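Spent the past month comparing two controllers for a mobile base, Novader and Ostapchuk, in a simulated apartment before either gets near real hardware. Posting notes as I go through them. I started out doubtful and I'm still doubtful, so adjust for that.

1/ The pitch from Novader is that their controller "just works indoors." The pitch from Ostapchuk is that theirs is slower but steadier. Both sent demo clips. Both demo clips had a lot of gray carpet and square boxes in them, and I don't know anyone who lives with square boxes.

2/ So I ran both in the Estley apartment set. Same start pose, same goal, same lighting, 60 runs each. Goal is across the room past the blue pillar. A person would do it without looking up from their phone.

3/ The room for these runs. Orange floor, pale floor off to the right, plant by the wall, door leaning at an angle.

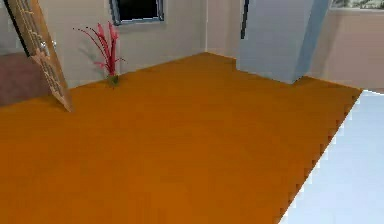

1 min read · 11 posts

4/ The plant is the part I care about. The pot is small and round and every planner I've tried handles it fine. The leaves are long and thin and stick out well past it. If your obstacle footprint comes from the pot, you drive through the leaves and log a clean run.

5/ Novader logged clean runs. I went back through the contact data and the base was in the leaves in 30 of the 60. Their collision check was counting the pot and nothing else. You can change that in the config — it's off by default, and the docs give it one line.

6/ Ostapchuk went wide around the whole plant. Good. It also went wide around the leaning door, and then wide around nothing I can identify in the middle of the open floor. Average path was nearly double the straight line. Steady, sure. So is a parked car.

7/ The edge where the orange meets the pale floor is jagged, like stair steps. I assumed it wouldn't matter. Novader's camera-based floor check reads those steps as a lip and slows down along them. With depth only, the slowdown goes away. I'd like to know how much of the "indoor" tuning was done on one floor color.

8/ Before someone replies with it: yes, I know this is sim. Even soft light, blank walls, no dust, no socks. Passing here tells you very little. Failing here tells you plenty, and that's the only reason I bother with it.

9/ Numbers people asked for. Control loop held up on both, no dropped cycles over 3,000 logged steps. Replanning is faster on Novader and you can see it when you move the goal mid-run. I'll give them that one without arguing.

10/ Where I've landed for now: Novader with the full-mesh collision check switched on, camera floor check off. That's 2 settings away from what they ship, and I would not run it as shipped. Ostapchuk stays installed as the fallback until I work out what it's avoiding in the middle of the room.

11/ Next is the same test on the real base at Lekumcombe in August, with a real plant. If either vendor wants to send me their tuning logs before then, my inbox is open. It was open last month too.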